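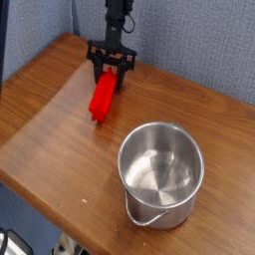 One reader wrote in after the April page to say she'd soaked her late uncle's bronzes in vinegar overnight and lost the legends on half of them. So, again. No vinegar, no lemon, no baking soda paste.

Loose dirt only. Distilled water, change it daily, soft brush, pat dry. Dont rub. Silver gets acetone for old PVC goo, window open, no flames.

Storage: Mylar flips, never the soft vinyl ones. Silica gel in the box, swap when it turns.

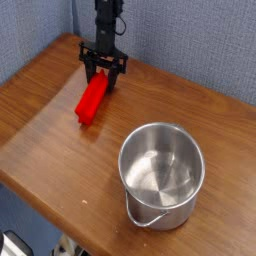

Cotton gloves are a menace, according to a Turnside reader, who dropped a solidus in them. Fair. Clean bare fingers, edges only, folded towel undernaeth.

Updated Jan 29, 2021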